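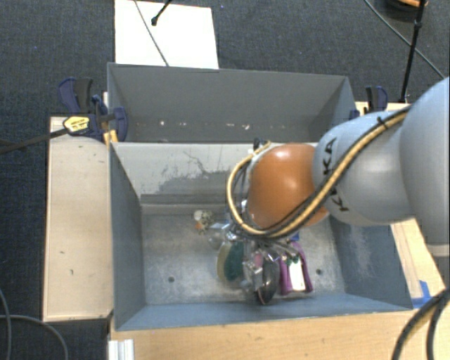 **Reviews | Workshop Equipment**

# Stoleck diagnostic tablet: nine weeks in a two-lift garage

I work in a small garage in Grallstead, with two lifts and one office which is also the kitchen. We repair all makes, but mostly they are family cars between five and fifteen years old. Our old scan tool was a Bisgaard handheld with a gray screen, and it served us well until the newer cars started to arrive with systems it could not open. In March we bought the Stoleck tablet, and I have used it nearly every working day for nine weeks.

The price was $3,299, with the first year of updates included. After this you pay $1,302 per year if you want to keep receiving new models and the online functions. I write this at the beginning, as I had to search for the second number on the website of the seller, and I think many buyers will not search.

## What comes with it

You get the tablet, a wireless connector for the diagnostic socket, a long cable for when the wireless is not wanted, a charger, and a hard case with foam. The case is good. The lid closes properly also when the cable is not folded very nicely. There is no printed manual, only a card with a web address. The manual on the web is 11 chapters, and the chapter on gateway access is the only one that you really must read before you start.

The tablet is heavier than I expected. It has rubber corners and a stand on the back, and the stand holds well on an air filter cover but slides down on a fender, so we put a towel under it.

## Reading faults

This is the daily work, and here I am very satisfied. You connect, the tablet reads the vehicle number, and in most cases it finds the correct car without asking anything. A full scan of all control units takes less time than I need to write down the mileage and look for the key of the locking wheel bolt. The report shows the faults grouped by unit, with the present ones first and the stored ones under them. The Bisgaard put everything in one long list, and you had to decide yourself what was old.

The fault texts are written in normal language. Sometimes they are too general. "Signal not plausible" does not help much when there are two sensors in the same pipe. But you can press on the code and see the live values which belong to it, and this saved me a lot of walking through menus.

Live data is fast enough for most things. I can put four values in one graph and drive with a colleague who looks at the screen. With eight values it becomes slow and the lines look like stairs. For an oxygen sensor I still take the oscilloscope.

## Service functions

Oil reset, parking brake release, battery registration, particulate filter regeneration, steering angle: all of these worked on the cars where I tried them. The parking brake function explains every step and waits for you to confirm, so it is safe also for our apprentice.

Injector coding was correct on the two diesel cars we had. The keyboard on the screen is small for long codes and my fingers are not small. I made one mistake, the tablet refused the code, and no harm was done.

Calibration of the front camera is offered in the menu but it needs a target frame which is sold separately. We do not have the frame, so I can not judge this part. My friend Tipene Ruddock has the Joletti tool in his body shop, together with the frame of the same brand, and he is content with the results. If you replace many windshields, I would look at the Joletti first. For engine and brake work I tried his for one afternoon and I found the menus harder to follow.

## Where it has problems

The wireless connector loses contact if you walk to the other end of the building. It comes back alone, but a running test is then stopped and you must begin again. For anything that writes data to the car I use the cable, always, and with a battery supporter connected.

The newer cars with a protected gateway need registration with the manufacturer. Stoleck can do this through the tablet, but every brand has its own account, its own password rules and sometimes its own fee. I spent a full evening on this. It is not the fault of the tablet alone, but the seller said to us "ready to use from the box", and for these cars it is not ready.

Updates are large. The first one was still loading when I came back from lunch, and the tablet can not be used for the car during this time. Now I start them when we close at 5:30 p.m. One update also changed the place of the print button – a small thing, but I pressed the wrong one for a week.

The translation has some strange places. In the menu for air conditioning I found "cold engine of wind," and I believe this is the blower motor. My own English is also not perfect, so I say this with respect.

## Support

I wrote to them two times. The first answer came the next morning and solved the problem, which was a wrong region setting. The second was about a van where the tablet could not open the body control unit. They asked for a log file, I sent it, and I have received a polite message that it is with the developers. The van has left us already.

## My rating

**9 out of 10 for fault reading, 6 out of 10 for value.**

**Good:** fast full scan, clear reports, careful guidance in the brake functions, strong case

**Less good:** yearly cost, weak wireless range, long updates, gateway accounts

We will keep it, and we will pay for the second year. For the third year I have not decided. Without the subscription the tablet continues to work with the cars it already knows, and with our customers this could be enough for some time. The Bisgaard stays in the drawer for the old cars – it still starts faster.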